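Can a robot put away groceries and tools yet?

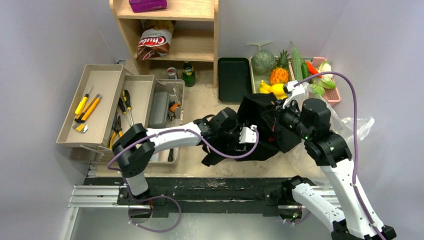
Dilwood Home Automation Club: Community Help

Posted by tapeandtwine, 7:40 in the evening

I have a garage that doubles as a pantry, so on any given Saturday-type chore run I'm dealing with screwdrivers, pliers, bananas, a melon and a floppy bag that won't stay open. I would love to hand that whole job over! How close are we? I don't need it fast. I'd be happy if it ran overnight and I came down to a tidy bench. My budget is $2140 and I can solder, if that matters.

ovthorpe_shopfloor

Great time to be asking, because the answer changes every few months. I run a packing line at Ovthorpe and we've had arms there for six years. Anything stiff that arrives in the same spot every time is easy. A screwdriver going into a tray is pretty close to that, as long as the tray stays put and the handles aren't stacked on top of each other.

The bag is your hard part. Black cloth in a heap has no fixed shape, the opening moves when you touch it, and dark folds are rough on cameras. Two arms help a lot, one to hold the edge and one to load. I tried it in our shop with a soft tote and a set of hand tools, 92 tries, and 73 went in without me stepping over to help. I was thrilled with that! A year earlier I'd have been happy with a handful.

Produce is somewhere in the middle. Carrots and cucumbers are forgiving. Bananas bruise if the grip is set for pliers, and a whole melon is too wide for a lot of small grippers, so check the opening before you buy anything. Clear plastic bags are nasty too (shiny, crinkly, and they cling to whatever is next to them).

For $2140 I'd get one small arm and start with the tools only. Screw it down to the bench, and leave slack in the cables at the wrist or you'll be replacing them by August.

chang_lane_maker

just buy a bigger toolbox lol. but seriously the Tastau kit is fun, my kids and I got ours sorting snack bags by color in one weekend

tapeandtwine

Thank you both, this is so much further along than I thought! Tools first, then carrots. Does the gripper need rubber pads for the yellow handles, or are bare fingers okay?

ovthorpe_shopfloor

Pads, yes. Cheap ones are fine, and put them on before you teach it any positions or you'll be doing that part twice.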